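Glass jars with screw necks: paper or no paper when packing?

Board: Kitchen and Larder > Storage

saltmarsh_kit
Posted February 1, 2025
I'm moving my store cupboard to the new place and have 64 jars to pack. Most are the 300 ml Olness ones with a screw neck, plus a few bigger Hekano jars I was given. Last time I left the lids on and stood them in a box with tea towels between, and three of them chipped at the rim. What do other people do? I can get plain white paper from work but I don't want to spend a whole weekend wrapping.

pellow
Wrap each one. Lay the jar on its side at the corner of the sheet, roll it, tuck the ends into the neck. Lids come off and go in a separate bag. It takes a minute a jar once you get going.

dunnock75
Disagree about the lids. If you take them off, the rim is the first thing to get knocked, and the rim is where they chip. Put the lid on, not tight, and leave it there. I moved 112 jars that way with one sheet of newspaper each and lost none.

pellow
Lids on means the lid takes the knock and passes it to the glass. Mine were packed without and they were fine. We may just have had different drivers. 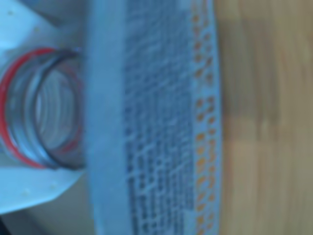
saltmarsh_kit
Do I need to wash the jars before they go in the box, or can that wait until the other end?

dunnock75
Wash them first if they've had anything oily or sweet in them, and leave them upside down on a rack overnight. The ones that held rice or lentils can wait, just tip them out and wipe round the thread with a dry cloth.

saltmarsh_kit
OK. Most of mine are dry goods so that saves some work. The chutney ones I'll do tonight.

orrisroot
Don't use newspaper if you've got the plain stuff. The ink comes off on the glass and on your hands and then you have to wash everything again. Also don't stack them more than two deep. The Doline boxes with the cardboard dividers are good if you can find them, but check the size, my Sperling jars were too wide for the holes and I had to take half the dividers out.

dunnock75
The ink thing is overdone. A rinse gets it off.

orrisroot
It gets it off the glass. It did not come off my white worktop.

pellow
Upright or lying down, by the way? I always go upright. My sister lies them all flat and says she gets more in.

dunnock75
Upright. Heavy ones at the bottom and screwed-up paper in the gaps so nothing rattles when you lift the box.

saltmarsh_kit
Right, I'm going with plain paper, upright, two deep. I'll do one box with lids on and one with lids off and report back on any chips. Does anyone know if Olness still sell spare lids? I'm short of a few and the Hekano ones don't fit.

orrisroot
They did last year, in packs. Measure across the neck before you order, there are two sizes and they look the same in the listing.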